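Pads, Clips and a Clean Mat

A disc brake pad is a simple part: a steel backing plate with a block of friction material bonded to it. Most of the faults that reach the Castillo workshop come from the hour in which the pads were fitted, and many of those start before anyone picks up a wrench. The parts were stacked, mixed or set face down on a dirty bench.

Indrek Sproģis, who runs the fitting course at Castillo, begins each Wednesday session with layout. Every part for one wheel goes on a mat, in a single layer, with space between the pieces. Pads do not touch each other. Plastic parts stay clear of grease. Tools are kept on a separate surface.

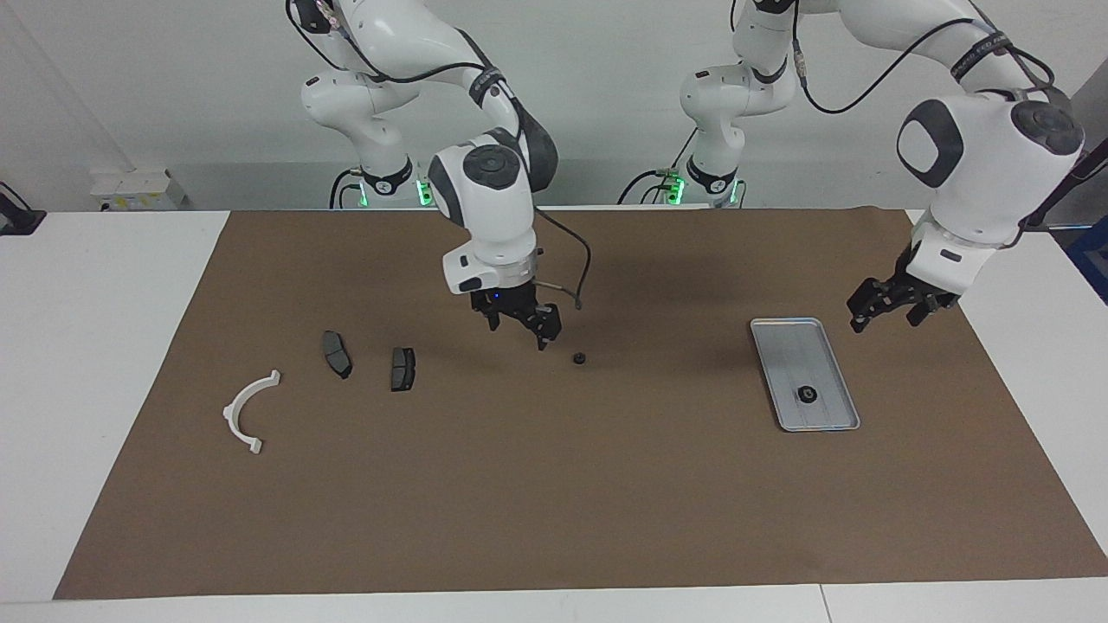 Gearóid Ó Dubhghaill

A brown mat on a white table is a good working surface for this. Dark gray pads and white plastic both show up against it, and two pads laid a short distance apart can be compared without handling them. The friction surface is usually the easier side to judge. A lighter gray tone than the backing makes the edge of the block simple to follow by eye.

Inspection comes next. The edges of the backing plate should be free of burrs and heavy paint, which can bind in the carrier. The friction block is checked for cracks and for any gap along the bond line. Pads from the same axle set must carry the same part code. Sproģis rejects the full set if one code differs.

Small plastic pieces get less attention than they should. Tabs break during removal, and a bracket with a cracked tab may still hold for a few weeks before it begins to rattle. He asks trainees to flex each tab once, lightly, and to look at the root of it under a lamp.

The course reference sheet, published by Stirkavent, runs to 12 pages and gives 5 to layout and inspection. Trainees at Castillo complained about that in February. The sheet has not been changed.

Fitting starts only when the mat has been checked by a second person. The old pads go in a marked tray and stay there until the wheel is back on.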